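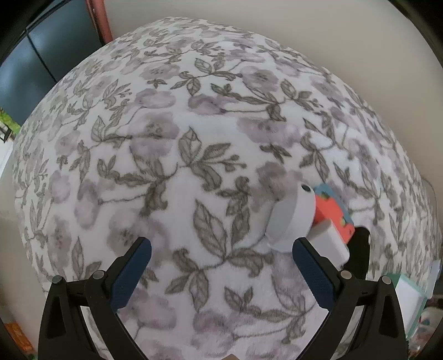

Tsz-kin Lam thinks we should stop being polite about the Vodby kit and send it back before the trial runs out. He said so twice before I had my coat off this morning, and then he wrote it on the sticky note on my monitor in case I'd missed it: "Good fingers, bad paperwork, no." So that's one vote in, and the entry can start from there.

February 1, 2022. Vodby hand-held gripper kit, trial unit, soft surface session.

I don't agree with him, or not all the way. I like this thing! I've had it in my hand most of the day and my wrist isn't complaining, which is more than I can say for the Nitotura one we tried in September (that one I had to put down between every couple of grabs, and I was grumpy about it for a week). The Vodby sits lower and the weight is back over the palm where you want it. The blue pads have a nice texture to them and they come toward each other at a slant, so when you go in on something small you can really see what you're doing between the tips.

What I wanted out of today was fabric. Everybody's demo has a gripper picking a block off a bare table, and fine, but the people who'd be using our data want bedrooms and couches and laundry piles. So I've been working on the flowered fleece, with the little white round thing and the white block on top of it and the small coral-red box behind. All small stuff, all sitting on something soft, which is just the kind of mess I wanted.

Notes as I went, tidied up a little:

Squeeze feel is good. Light at the start, firmer toward the end, no sudden step in the middle. You can stop halfway and hold it there without your fingers shaking. Tsz-kin agrees on this one, for the record.

Going in low is where it gets interesting. If I come at a small object with the tips flat to the surface, the pads push into the fleece and I end up pinching cloth along with the object. I did this over and over before lunch. Tilting the hand up a bit fixes it, but then the camera is looking somewhere else and you lose part of what you came for. Need to try a middle angle and mark it on the handle with tape so we all use the same one.

Round things want to roll on fleece, and I caught myself chasing. Slower approach, wait, then close. I'd put that in the operator sheet no matter whose kit we buy.

The lens is very wide. I knew that from the spec page but it's different when you see your own footage, everything swells up and the edges of the room bend round. Corentin Ferrand says the calibration that comes with the kit handles it. I'd like to see that with my own eyes before I sign anything, and he's promised to run it on today's clips.

Now the paperwork, where I'm afraid Tsz-kin has a point. The quote is for 2 kits and comes with a "starter service" that I've read 4 times and still can't explain. As far as I can tell, Pruvost (the reseller) does the setup call, Vodby does the software, and the spare pads come out of a warehouse in Tonbridge with its own order form. So if a pad wears through, who do I write to? I asked. I got a very friendly email with a ticket number, 574, and no answer in it. The pads are the part that'll wear, so this is a real question for me and I'm not going to let go of it.

Also the manual. The section on changing the pads shows an older finger, I think, because the drawing doesn't match what's in my hand. I haven't taken any bolts out yet and I won't until somebody sends me the right page. It's their unit until we pay for it.

Charging: no complaints. Cable's a bit short. The case is lovely, way nicer than it needs to be, and I'd trade it for a longer cable in a heartbeat.

The trial has 6 days left on it. What I'd like to do with them:

Corentin runs the calibration on today's clips and puts the result in the shared folder, good or bad.

Tsz-kin takes a turn on the fleece himself, a proper long one. He's only used it on the bench so far and I think he'll soften up once he's tried it on something squashy (he's reading this over my shoulder and shaking his head).

I write to Pruvost again, with the pad question in the first line and nothing else in the email.

Try a dark blanket too, and something with a looser weave, a knit maybe. Fleece is forgiving and I don't want to judge the pads on that alone.

Leaning yes on the hardware, undecided on the service. Left the fleece setup where it is for tomorrow, please don't tidy it.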